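Home About Archive Bench Notes Contact

The cable week

Posted in September by Rizwan Lashari

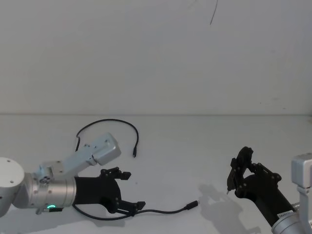
Bench Notes, No. 17

I have spent so much of this month looking at one black cable that I see it when I close my eyes. It lies between the two arms on the white table, it has a plug on each end, and it never lands the same way twice. I love it and I would also like to throw it in the river!

If you're new here: we're collecting demonstrations for a two-arm policy, and the project is called Gindau (Venkatesh named it, I've stopped asking). One of us drives the arms through a job, everything gets logged, and the model has to learn the job from the logs. The last batch was blocks and cups, and it went fine. Blocks are polite. You put a block down and it stays the shape it was.

A cable has opinions. You pick up one end and the other end wanders off, or the middle part stands up in a loop behind the arm where you can't see it and catches on a bracket. The first day I did maybe half an hour of clean work in a whole afternoon and the rest was me muttering at a USB plug.

The target for this batch is 2,000 episodes. An episode is one full go: start pose, left gripper takes its end, right gripper takes the other, bring them to the middle, done. A good one takes me 40 seconds now. Early on they were way longer, mostly because I kept squeezing the connector by its edge and it would spin in the fingers. Venkatesh Achari watched me do that for a while and then said "grab it behind the plug, you goof," and he was right, but we kept a bunch of the spinny ones anyway. If the model only ever sees tidy grasps it has no idea what to do when a grasp goes bad. So the rule is that a slip you recover from stays in, and a slip where you give up and reach in with your hand gets tossed.

The thing I argued for hardest was the resets. It's so tempting to lay the cable out nicely before each go, in a friendly little curve with both ends facing you. I caught myself doing it without thinking, and when I scrolled back through a day's start frames they all looked like siblings. Now I pick it up, drop it from chest height and live with what I get. Sometimes it's easy. Sometimes one plug ends up under a gripper and I have to back that arm all the way out before I can do anything. Those are slow and annoying and I think they're worth more than the easy ones, though ask me again after we train.

We went back and forth on the plain background too. White table, pale wall, hardly anything else to look at. Venkatesh wanted it bare for the first pass so we can tell whether the model is learning the cable at all, and then we start adding mess. I wanted mess from the start - mugs, tape, a second cable in another color. He won this round. I did get him to agree that lighting changes come next, since the arms throw these big soft shadows over the table and I'd hate to find out later that the model has been steering by those.

Labeling is the dull part. Every episode gets a pass or fail and one short note, and I do the notes right away while I still remember. I tried saving them all up for 5 p.m. once and half of them came out as "fine??" which is no use to anybody. We've got 12 stock phrases now (plug rotated, lost far end, snagged, and so on), and that keeps us both writing the same thing for the same problem.

A couple of you asked about pace. I do an hour and then switch with Venkatesh, and you really can see it in the logs: his motions are quick with a little stop before he closes the fingers, mine are slow and sort of curvy. We were worried about that for a bit, and then decided two styles is fine as long as neither of us does all of the hard starts.

Next up is a thicker cable, plus whatever we decide about the shadows. I've also got a half-written post about how we name the files, which only three people will enjoy, and I'm going to publish it anyway.

Last updated: September

Older post Newer post Back to top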